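Search tutorials Search Go

Filed under: Data collection > Two-handed tasks

How I Collect Demos of Small Jewelry with Two Hand-Held Grippers

I've been meaning to write this up since May, when Virgilio Ambrosio asked how our group gets usable demonstrations out of necklaces and charms (he'd been trying it with teleoperation and hated every minute). So here goes! The short version is that a policy learns a lot more from a messy table than from a tidy one, and most of my effort goes into keeping the mess under control.

Step 1: Pick your table and your container

I like a patterned cloth with a regular print. Plain cloth gives the tracking very little to hold on to, and ours got much happier once we went to polka dots. For the container, go for something open and wide, with walls tall enough that the policy has to learn to lift before it moves across. Turn it a little off square now and then, or you'll train something that only knows one angle. Spread a few charms out in front of it and do your first takes with those before you bring out the tangles.

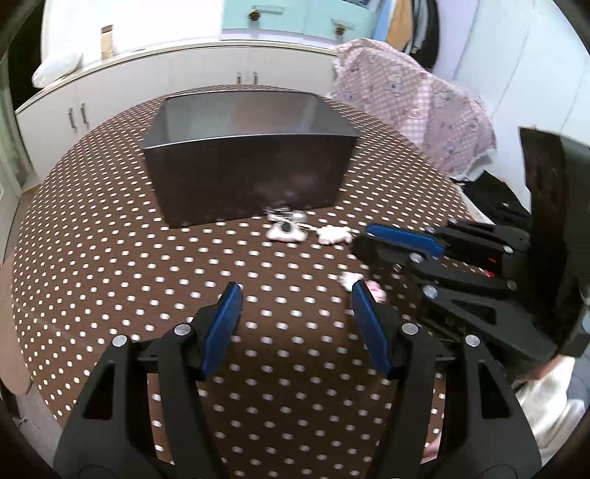
Step 2: Give each hand a job

This was our big result, if I can call it that. Kenneth Salazar and I recorded 135 demos, and in the early ones we both just grabbed whatever was closest with whichever gripper. Training on those was awful: the two arms would go for the same charm and stall. Then we wrote down a rule. One hand picks, the other steadies or pulls cloth out of the way, and you don't swap in the middle of a take. Same policy code, same training time, and the stalls mostly went away.

Step 3: Work the tangles

Cords and chains are where the good data is. Come in with the pads open wide, straddle the bundle, and close slowly. If a strand slips, keep recording! Back off, open up, try again. Myrtle Pennington went through our Friday batch and found that takes with a second try in them helped more than the clean ones did. I cap it at 3 tries per grab, and after that I end the take and reset.

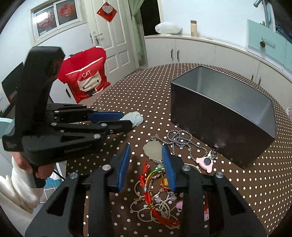

Notes & Troubleshooting

The policy drops thin chains. Check how far your fingers were closed in the demos. I was squeezing so lightly that the recorded width looked the same as an empty grip.

Tracking drifts when you lean in. Lift both grippers a bit and look at the wider room for a second before going down again. I do this at the start of every take now.

Everything goes in the same corner of the box. Yep, that was me. Change where you let go, every 8 takes or so is what I do.

Next up I want to try it with a lid on the box. Felicidad Dela Peña thinks the steadying hand will need its own rule for that and she's probably right.

Contact | © Dindonley Robot Notes | Back to top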